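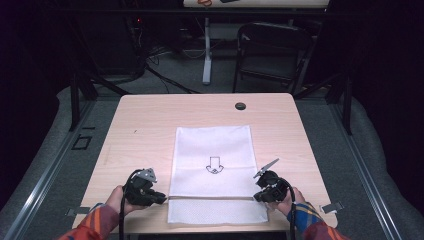 Figure 5. Cloth folding with the hand-held grippers, one at each lower corner of the folded strip.

5. Recording a two-handed fold

The Hindar sales sheet says a new user can teach a fold in one sitting. Plan on longer. The steps in this section assume your Okis grippers are paired and that the head camera check in the previous section came back clean.

1. Tighten the clamps at the front of the table. Push on the tabletop with your palm. If it moves, tighten again.

2. Lay the cloth flat with its long side running away from you. If it has a printed mark, keep the mark facing up and pointing the same way in every take.

3. Pick up both grippers and let the cables hang behind your hands, toward your body. Do not wrap them around your wrists.

4. Hold the grippers on either side of the cloth, level with each other, jaws facing in. Wait for the tone.

5. Fold at a slow, even pace. If you drop a corner, stop and throw the take away. The software offers to "repair" dropped corners, and we have yet to see a repair worth keeping.

6. Return to the starting position, hold still until the second tone, then save.

Note: The progress screen turns green at 100 takes. Green means the counter reached 100. It does not mean the robot can fold anything. Play back a handful of takes from the start, middle and end of the batch before you send them to Clokstead for training.

Note: The smoothness score goes up if you barely move. Ignore it.

Caution: Keep fingers off the finger plates while the grippers are powered. The Stubbs pinch guard slows the jaw but does not stop it.

Caution: Error 1505 (tracking lost) clears itself after a few seconds, and the recording carries on as if nothing had happened. The gap stays in the data. Delete any take that shows 1505, even if the fold looks fine on playback.

About automatic labeling: The April update marks the start and end of each fold for you. It often puts the end mark at the first pause. Check every mark by hand, or turn the feature off under Recording > Labels and set the marks yourself.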